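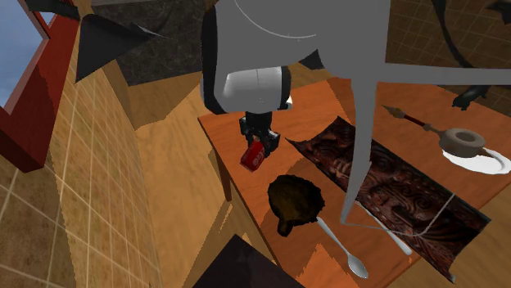 配膳準備の自動化と職員の業務について

2018年5月24日

Wivportの社員食堂では、4月より、卓上の缶や食器を扱う作業の一部をロボットアームに移す準備を進めております。動作の確認はまずシミュレーション上で行い、缶をつかんで持ち上げる動作や、スプーンと皿が並ぶ食卓での動きを、実機の導入前に検討しております。

対象となる職員は24名です。早番の担当者はこれまで、開店前の39分を卓上の準備に充ててまいりました。移行後はこの時間を、食物アレルギーに関する確認と、来店者への案内に振り向ける予定です。人員の削減は計画に含まれておりません。

一方、Distthorpeの事業所で先に開かれた説明会では、手順の変更が多く覚えきれない、機械が停止した際の責任の所在が分からない、との意見が寄せられました。筆者も食堂運営に携わる者として、これらの指摘は妥当であると考えております。停止時の対応は当番表に明記し、夜間の担当者にも同じ研修を受けていただくことといたしました。

研修の教材はPandovが作成し、全41ページを印刷物でも配布いたします。シミュレーションの画面は休憩室の端末で閲覧できます。持ち上げた缶の傾きなど、お気付きの点は備え付けの用紙にご記入ください。回答は次回の記事に掲載いたします。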